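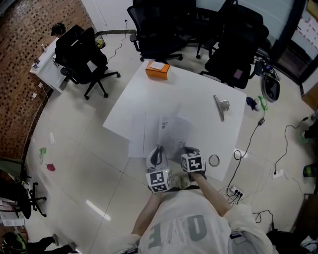 4. Setting up a series in Relo

Use this section to create a new television series, enter its cast and assign its episodes to a release window. You need an account with the Scheduler or Editor role. Viewer accounts can open a series but cannot save changes.

4.1 Create the series record

1. Sign in and open the Catalog tab.
2. Select New, then Series. The record opens in Draft state.
3. Enter the working title. Titles can be up to 475 characters long, including spaces.
4. In Source, choose Original, Adaptation or Remake. If you choose Adaptation or Remake, the Prior Work field appears and must be filled in before the record can leave Draft.
5. Enter the production year as four digits, for example 2024.
6. Select Save. Relo assigns a series number and shows it at the top right of the record.

Note: The series number cannot be changed or used again, even if the record is deleted. Quote this number in all requests to the help desk.

Caution: Do not create a second record for a later season. Seasons are added inside the existing record (see 4.4). Splitting a series over two records breaks the viewing order on the public page, and the two records cannot be merged afterward.

4.2 Enter the cast

1. Open the series record and select Cast.
2. Select Add Person and type at least three letters of the surname. Relo searches with and without accents, so Lenuța Chiriac is found by typing "Lenuta" or "Lenuța" in the first name field.
3. Pick the person from the list. If there is no match, select Create Person and fill in the name as it will appear on screen.
4. Enter the character name.
5. Set Billing to Lead, Recurring or Guest.
6. Set Status to Announced or Held. Held entries stay off the public page until the status is changed by hand.
7. Repeat for each person, then select Save.

Billing order follows the order of entry. To change it, drag the row by its left edge. Sorting the table by a column heading changes the view only - the stored order stays the same.

Note: Two people with the same name are told apart by their person number. Check the credits shown under the name before you pick one. Delia Neagu, for example, has separate entries as performer and as writer in catalogs imported from Drerkar.
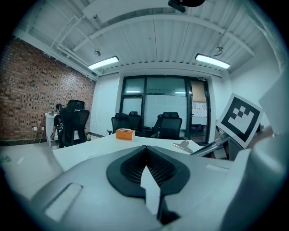 4.3 Set the release window

1. Select Release in the series record.
2. Choose Weekly, Full Season or Split. Split divides the season into 2 parts, and each part needs its own start date.
3. Enter the start date and time. Times are stored in the time zone of the account, shown beside the field.
4. Select Check. Conflicts with other titles are listed in red with their series numbers.
5. Clear the conflicts, or select Accept Overlap.
6. Select Publish.

Error 273 means that at least one episode has no running time. Open Episodes, fill in the missing value and run Check again.

Caution: Publishing sends the dates to all linked services, including Pongsiri and Orkier. A date withdrawn in Relo must also be withdrawn by hand in each linked service.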